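# How to Break an "Impossible" Goal Into Daily Steps

Start with one goal you have been putting off because it feels too big. Write it at the top of a blank page in a single sentence. "Get in shape" is too vague. "Walk 400 miles before the end of June" works, and so does "finish the first draft of my book."

## 1. Write down why it feels impossible

Give yourself a few minutes and list every reason that comes to mind. Money, time, age, what your brother will say. Don't argue with the list yet. When I did this for my own book, most of my reasons were old ones I had never looked at. 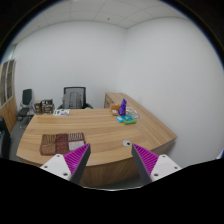 Next, sort the reasons into facts and guesses. A fact is something you could show another person, such as a work schedule or a bank balance. Do the sorting at a desk if you can, and leave yourself room to spread the pages out. A big wooden desk with a patchwork mat on one side has plenty of space for two piles of paper. Put the facts in one pile and the guesses in the other, then set the guesses aside for a week.

## 2. Cut the goal down to one day

My draft needed to be 62 short sections. I gave myself 635 words a day, five days a week, and stopped when I got there even if I wanted to keep going. Your number should be small enough to do on a bad day. If you miss it three days in a row, lower it.

Write the daily number on a card and keep it where you eat breakfast.
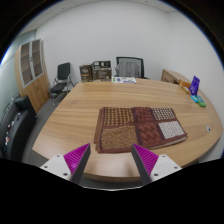

*Necati Kaplan*

## 3. Tell one person

Pick someone who will ask about it and won't nag. I told Priit Ķēniņš, who was working on a goal of his own, and we traded one text message every evening: done or not done. No explanations were allowed, which kept it short enough that we both stuck with it.

## 4. Check the list again

After a month, take out the guesses and read them over. Cross off any that no longer apply. If one turned out to be a fact, move it to the other pile and decide what to change: the daily number, the end date, or the goal itself. Then write the new version on a fresh card and throw the old one away.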